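Finishing Bovatitz

Nov 25, 2023

I finished Bovatitz last night, all 530 pages of it, and I've been putting off writing this because I'm still not sure how much I liked it. I started it in the spring, stopped, and went back to the first page at the beginning of the month.

It's a ghost story, more or less. A land surveyor called Tramard is sent to measure a valley that's due to be flooded for a reservoir. He takes a room in the only house still lived in, owned by two sisters, and finds that his figures for the same field come out different each morning. The difference is small at first, a hand's width or so. By the middle of the book he has lost a whole orchard.

The author is Veikko Lahtinen and the English version is by Hertta Lindqvist. I haven't read anything else by either of them. Lindqvist has kept the long sentences, and some of them need a second go. She has also left the local words for tools and weights as they are, without notes. I looked up the first few and then gave up, and I don't think I missed much.

The first 200 pages are slow. Tramard walks about, eats soup, writes letters to his employer and gets no answer. I know that slowness is normal in this sort of book, but there are four chapters on the history of the parish that could have been one. That was where I stopped in the spring. Niilo Rantala, who lent me his copy, told me to skip to the night of the well and go back later if I felt like it. I didn't skip, but I can see why he said it.

The well chapter is very good. Tramard lowers a lamp on a measured rope, and the younger sister reads out the marks as they pass through her hands. She goes on reading after the rope has run out. It's only six pages and there's no blood in it at all. I read it in bed and then went downstairs to check the back door.

After that the book moves quickly. The older sister, who has hardly spoken, turns out to have kept a diary of every lodger the house has had, and Tramard finds his own entry already filled in up to the end of the week.
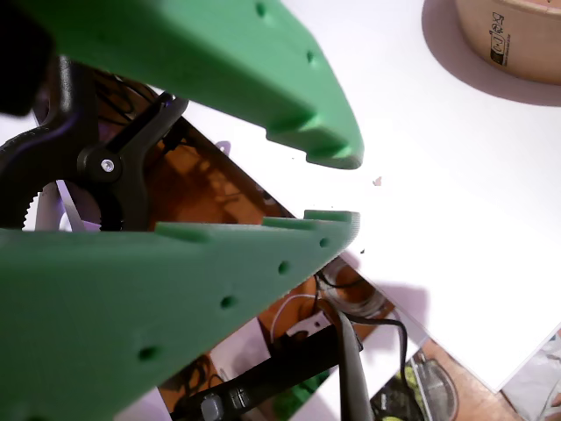
The ending is the part I've argued about most with Joni, who thinks it's a cheat. Lahtinen never shows what is in the reservoir. What we get is Tramard on the new dam, years later, reaching down for a hand that is reaching up, and the last line comes before they touch. It's the same sort of gap as the one between those two green fingertips, and he leaves it open for good. Joni wanted to know whose hand it was. I'm fairly sure it's the younger sister's, going by the ring mentioned in chapter nine, but I wouldn't bet on it.

My copy, or Niilo's, is the Ullis paperback. The print is small and the margins are tight, so you have to hold it open with both hands. There are a few misprints, including one page where Tramard is called Tramand throughout.

I'd say read it if you liked older ghost stories and don't mind waiting. If you want something happening by page 30, try one of the shorter ones I wrote about in the summer. I've got a collection by Cayetano Carretero next, which is thin and has large type.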